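How to clear litter off a bedroom carpet without doing it twice

Most advice on picking up a bedroom starts with a shopping list. I'm suspicious of that. I've read guides that want three baskets, a grabber and a special spray before you've touched a single wrapper. You need one bin with a liner in it, and you need to bring it with you.

Step 1. Take the bin to the mess

Carrying each piece across the room is how a short job turns into a long one. Put the bin on the carpet, within arm's reach of the thickest patch of trash, and move it when you move. Fold the liner well over the rim first. A bag that slides down inside will swallow the next can and leave you fishing around for the edge.
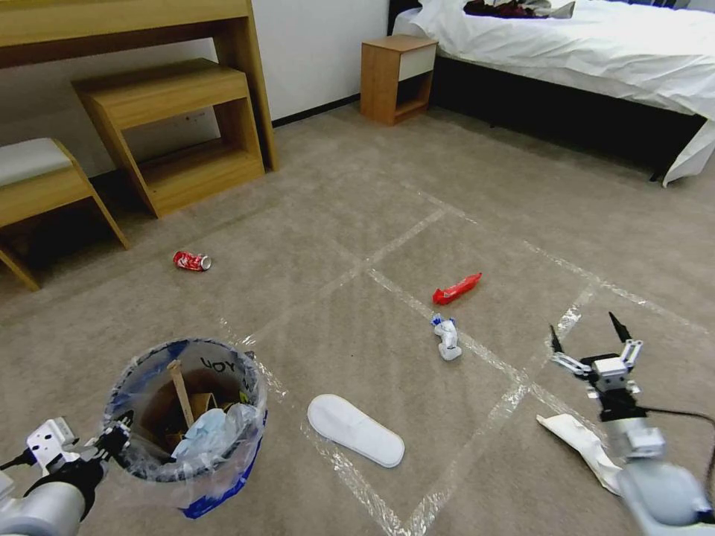
Should I vacuum first and pick up after?
Pick up first. A vacuum won't take a can or a candy wrapper, and small scraps of paper tend to jam in the brush.

Step 2. Start with cans and bottles

I don't buy the idea that you should work in strict lines from wall to wall. Go for the things that can leak. Lift a can with the opening up, even if you're sure it's empty — you aren't sure. If your town recycles, set cans and bottles aside now, as sorting them out of a full bag later is a job people promise to do and then don't.

Step 3. Wrappers, then paper

Snack wrappers are light and spring back open, so squeeze them flat before they go in. Paper bags and cardboard take up more space than you'd think. Tear them or fold them down. Anything long, like a stick, goes in upright along the side so it doesn't poke through the plastic.

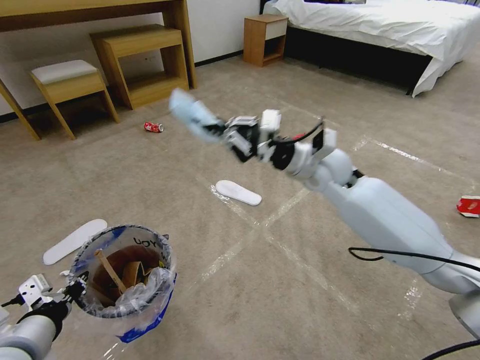 Slippers on the carpet, trash bin close by.

Step 4. Decide about the slippers

Footwear is not trash by default. Flimsy white slippers get tossed by mistake all the time. Find both before you decide anything, then put the pair by the bed or throw the pair out. Keeping one is pointless.

Step 5. Check the low places

Get down and look under the desk, behind the stool and along the baseboard. Then check where the bedding hangs toward the floor.

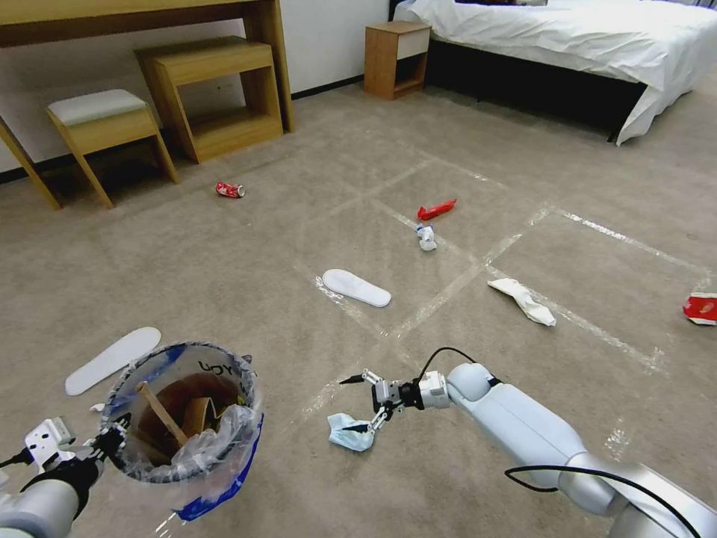
Lift the hem of the duvet while you're down there. Small scraps also like to settle right beside the bin, where you dropped them thinking they'd gone in. I miss those every time.

Step 6. Now vacuum

Two slow passes, the second across the first. Skip the scented powder. I tried it in September and the room smelled like powder and old soda.

Tie the bag, put in a fresh liner and return the bin to its usual spot.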